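Notes for week 3 – salt, and when to put it in

OK, so last week I promised we'd get to seasoning, and I've already had two emails asking if it's just "add salt until it's nice." Sort of! But timing matters more than most of us were taught at home.

When I started cooking I salted everything at the end, because my aunt did. My soups tasted salty on top and dull underneath. Salt needs time to travel into a potato or a bean, so get some in early, taste, then fix it up before serving. Onions are the fun one – a pinch at the start pulls water out and they soften faster.

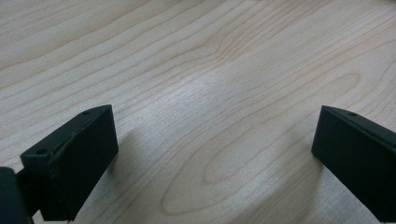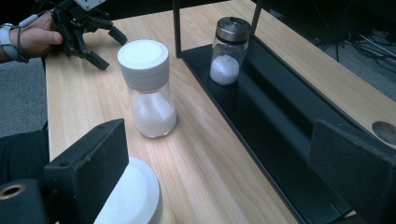 Now, grain size. A spoonful of fine salt weighs more than a spoonful of flaky salt (less air between the bits), so swapping one for the other by the spoon can wreck a dish. Weigh it if you can. Xinyi Fan asked about pasta water, and I use 17 grams for a big pot, but start lower if your sauce has cheese or olives in it.

Reading: chapter 3 of the Paltilby booklet, plus page 54 on brines. Skip the bit on curing for now, we'll do that in February with Yasaman Mousavi.

For next time, cook one pot of plain beans, split it in two, and salt half early and half late. Write down what you taste and bring your notes, messy is fine.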